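Notes from the open day at Pruvton Robotics, Radthorpe
21/09/2023
Written up for the newsletter by Brenda Fuentealba

Seven of us went over to Radthorpe for the Pruvton open day. We took the early train and walked from the station, which takes longer than the map suggests because the footbridge is shut and you have to go round by the road. Trevor MacDonald drove and got there after us.

Pruvton has the ground floor and half the first floor of a former carpet warehouse. The sign is small and faces the wrong way if you come from the town side. Go past the tyre place and turn in at the second gate. There was tea in the entrance hall, badges on a table and a printed timetable, which had already been changed by hand for the afternoon.

Maricel Pascual gave the welcome. She runs the group that works on handling household objects, and she kept it to a quarter of an hour. The firm began with packing machines for a biscuit maker and still earns most of its money that way. The household work is newer and has 23 people on it. It is paid for partly by a grant and partly by the packing side, and she was open about the fact that there is no product yet.

We were then split into two groups. I was in the first, with Trevor and Fung-ping Liao. The other group did the same stops in reverse order.

The packing line

The first stop was the Gresano, the machine they sell. It is a fixed arm over a conveyor, behind a clear guard, and it picks wrapped items off the belt and sets them in trays. The one on show was moving packets of crackers. The operator told us it was set to a slow speed for visitors. Even so it was hard to follow with the eye.

Trevor asked what happens when a packet arrives upside down. The operator turned one over and put it on the belt. The arm left it alone and it went off the end into a bin. He said that in a real factory someone would empty the bin at the end of the shift and put the packets back at the start. Trevor thought this was a bit of a let-down. I thought it was sensible.

There was a long talk about suction cups, which I will not try to repeat. The short of it is that they wear out, they are cheap, and customers forget to order them.

The handling room

Upstairs is the room most of us had come for. Baltasar Cáceres was in charge of it. The group collects examples of ordinary handling jobs done by people holding a gripper in each hand, and the recordings are used to train the arms. The person doing the job works only through the gripper fingers and sees to it that each hand's camera has a good view of the task. They had 4,000 recordings by the end of July and wanted a good many more before the winter.

Baltasar showed us some of the recordings on a large screen. He started with folding tea towels, then putting cutlery into a drawer, then jewellery. He spent longest on the jewellery because it goes wrong most often. Beads roll, strands catch on one another, and a thin bangle can slide away from the fingers when you close them on it. A sock will forgive a poor grip and a ring will not.

The recordings are made in people's homes as well as in the building. He said that a bare bench teaches the arm about bare benches, and they would like it to cope with a living room. Fung-ping asked whether the background matters if the arm is only interested in the box. Baltasar said it matters a good deal, since the software has to learn which parts of the view to ignore, and soft toys and curtains are as good a test of that as anything.

He stopped one recording with the fingers open over a red box, a gold hoop earring and a string of dark red beads between them, and asked us which we would go for first. Most people said the earring. Trevor said he would tip the lot out on the blanket. Baltasar said that was a fair answer and that several of the people who make the recordings had asked if they were allowed to.
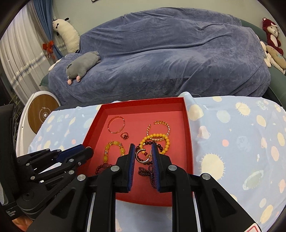 Having a go ourselves

After that there were two pairs of grippers on a table and we were let loose on them. You squeeze to close the fingers and let go to open them. They are heavier than I had expected, and after a few minutes I felt it in my wrists.

The practice job was to move bead bracelets from a shallow dish to a saucer without dropping any. I managed three and dropped the fourth on the floor. Fung-ping was much better at it. She used one gripper to hold the dish still and the other to lift, which had not crossed my mind. Baltasar said new people nearly always start by using one hand and forgetting they have the other.

The blue bristled pads on the fingers got a lot of questions. A spare set was passed round. They feel like a stiff nailbrush with very short hairs. Baltasar said the group had tried smooth rubber before and had settled on bristles for small things, though he would not claim they were best for everything. Dust gets into them. They are cleaned with sticky tape.

Trevor wanted to know whether the people making the recordings are paid by the piece. They are paid by the hour, and a recording where something is dropped is kept and marked as such. I was glad he asked, as it was the question I would have been too polite to put.

The arm doing the same job

Next door was the Pomare, a two-armed machine on a heavy base, fitted with fingers of the same sort. This is the part that learns from the recordings. It is a test machine and will not be for sale under that name.

We stood behind a yellow line and watched it try to take bracelets out of a box and lay them on a cloth. It was slow. It took the first one cleanly. On the second it closed on two strands together, lifted both, and put both down in the same place. On the third it stopped with its fingers open and stayed like that until the technician reset it. She told us this was a normal sort of morning.

The machine had been through 406 tries at this job. She had a chart on the wall with the results, and it went up, then down for a while, then up again. The dip was put down to a change of lighting when a tube was replaced. Fung-ping asked to see how it did with a single ring on a flat cloth, and it picked that up without trouble, twice.

I would have liked longer in this room. The second group was waiting on the stairs by then and we were moved along.

Lunch and questions

Lunch was sandwiches in the canteen, plus a very good lentil soup. Maricel took questions while people ate.

Someone from a care home group asked when there might be a machine that could help a resident with buttons or a necklace clasp. Maricel said she did not know and would not guess. Clasps are much harder than picking up. There are two small parts, one of them usually has a spring, and the person wearing it moves.

Someone else asked about privacy, given that recordings are made in homes. Those taking part see each recording before it is sent in and can delete it. Faces are not wanted and neither are letters or screens. Anything with a face in it is thrown out.

A student asked about jobs. They take on recording staff several times a year, no qualifications needed, and training lasts two days.

For anyone thinking of going

The next open day has not been fixed. Places are booked by email and there is a waiting list. The building has a lift, but it is at the far end from the handling room, so allow time. Closed shoes are needed for the packing line and they did turn one person back at the door for sandals. No photography on the ground floor. The canteen takes cards only.

The last direct train back leaves well before the afternoon session finishes. Four of us caught it and missed the talk on suction cup suppliers. The other three stayed, and Trevor gave them a lift home.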